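# Members' Board: Shared Kitchens and Dining Rooms

**Topic: Plastic or stoneware for a shared dining room?**

**pdordevic_zivko**

I write on behalf of the house board at Stojanovska, a cooperative residence with 40 members and one dining room. Our stoneware is due for replacement in June. The board has received two quotes: $1578 for a full set of stoneware from Skisar, and a much lower one for colored plastic bowls and plates. I would appreciate the views of other houses before we vote. Our main concerns are storage, noise at breakfast, and the cost of breakage.

**Eshun_P**

Good morning. Our house changed from stoneware to plastic two years ago and I supported the change. Breakage had become a regular line in the budget, and members were reluctant to report it. Plastic ended that discussion entirely. It is also considerably quieter when the early shift is eating at 5:30 a.m. 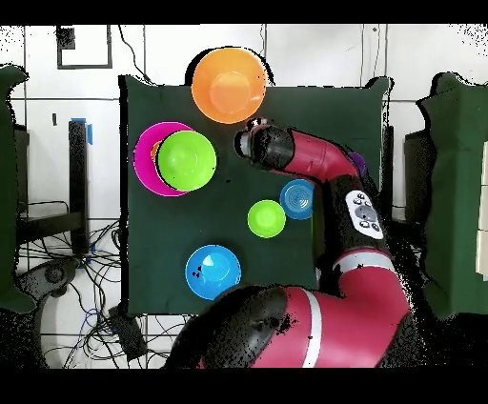
I would advise the board to decide on sizes before it decides on colors. We bought too many large bowls, and members then used them for cereal, which led to a good deal of wasted milk. A serving bowl and a cereal bowl should not be easy to confuse.

Philomena Eshun

**northhall_steward**

I must respectfully disagree with the previous reply. Plastic holds the smell of onion and curry, and it scratches. Our first set was unfit for guests by its second winter. We returned to stoneware from Mirnon and have replaced 71 pieces since then, mostly side plates. I regard that as an acceptable cost for a table people are pleased to sit at.

There is also the matter of the microwave. Please check the marking on every piece before you sign anything. Ours had no marking, and the supplier did not reply to two letters.

**Eshun_P**

The point about smell is fair. We keep separate containers for leftovers, and the eating bowls are washed the same evening. Scratching depends a great deal on the scouring pads in use. We removed the green ones from the sink area and the problem became much smaller.
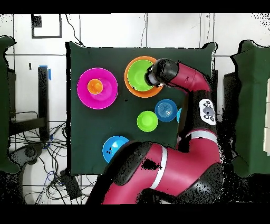 With regard to guests, I do not believe a house of this kind should buy its everyday dishes for the four dinners a year when outsiders attend. Our neighbors lend us their white plates on those occasions and we return the favor with folding chairs.

**millrace_coop**

May I add a note on storage? Mixed sizes only save space if members put the smaller pieces inside the larger ones. In practice they are put away in whatever order they come off the rack, and the shelf is full by noon.
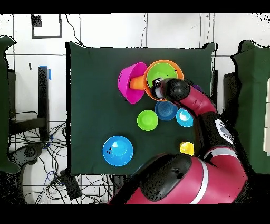
*Lime green bowl inside the large orange one, magenta bowl on its side.*

We wrote a size order on the inside of the cupboard door. Compliance is partial.

**northhall_steward**

Compliance was partial with us as well, and we had labels on the shelves. I would say that open shelving did more for tidiness than any notice. A closed door hides a great deal.

**pdordevic_zivko**

Thank you all. The board had not considered the microwave question, and I have now written to Seltix, who supplied the plastic quote, to ask for the markings in writing.
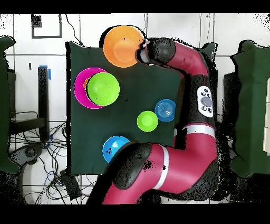
One further question. Several members have asked for a color per floor, so that dishes left in the hallways can be traced. Has any house tried this?

Živko Đorđević

**Eshun_P**

We tried it for one term. It produced more arguments than clean dishes - the third floor maintained throughout that its bowls were being borrowed. I would not repeat it.

**millrace_coop**

We still do it and find it useful. It does require that someone on each floor agrees to collect them on a fixed evening. Without that, the color tells you only whom to be annoyed with.

**northhall_steward**

Should the board decide on stoneware after all, we have two boxes of Mirnon soup bowls in the basement, unused, which we would sell at half price. Please send me a private message. They would need to be collected, and the boxes are heavy.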